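Grikari names 40 residents in annual civic service awards

Last updated: 11/12/2022 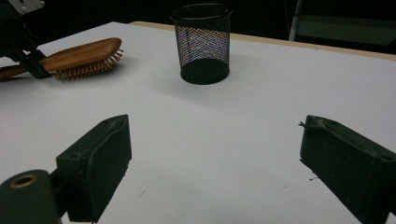 A white tabletop with two dark gripper fingers in the foreground.

A retired bus driver who set up an evening ride service for dialysis patients is among 40 people named in this year's Grikari Civic Service Awards.

Bülent Kurtuluş drove city routes for most of his working life and started the ride service after he left the job. It takes patients home from the Pruremen clinic in the evening, when the last bus to the north side has already gone. He will receive the Oddsson Medal, the highest of the three awards the city gives.

The city received 157 nominations, the most since the awards began. Names could be put forward by any resident until the end of October, and nominees did not have to be told. Several learned they were on the list only when a letter came from the mayor's office.

Kurtuluş said he opened his at the kitchen table and read it twice.

"I thought it was a parking matter," he said. "My wife read it after me and then she called both our daughters. I'm pleased, and the other drivers should be too. I do two evenings a week and they cover the rest."

The service has given 900 rides so far. Passengers pay nothing, and drivers are paid back for gas out of donations. A second clinic has asked whether it could be included, but Kurtuluş said that would depend on finding more people with a free evening and a car that is easy to get in and out of.

The awards come in three levels. The medal goes to one person each year. Nine others will receive the Certificate of Distinction, and the remaining 30 will be given the Civic Service Pin.

Those receiving the certificate include a school crossing guard at the Rovudmont bridge, two sisters who teach adults to read at the branch library, and a pharmacist who kept her store open through the night during the spring floods. A hospice nurse and the founder of a youth wrestling club are also on the list, along with a court interpreter who has trained most of the interpreters now working in the county.

The pins go mostly to people who work in their own neighborhoods. More than half of this year's recipients live in Rovudmont and the river districts, which had only a handful of names on last year's list. The city put nomination forms in laundromats and grocery stores there for the first time and printed them in four languages.

The youngest person honored is 17. She started a homework phone line while schools were closed and still answers calls on it after class. The oldest is 91 and has played the organ at funerals in the city without charge since he was a young man.

A panel of seven residents read the nominations without the names attached. Panel members serve for two years and may not nominate anyone during that time. Elected officials and senior city staff cannot receive an award while in office - a rule that has been in place from the start.

The awards will be presented at Oddsson Hall, which seats 400. Each recipient may bring four guests, and the seats left over will be given out at the front desk of city hall, two to a person. The ceremony will also be carried on the city's public access channel.

The full list of names, with a short note on each recipient, is posted in the lobby of city hall and at all library branches. Nominations for next year open in the spring. People who were put forward this year and not chosen can be nominated again, but a new form is needed.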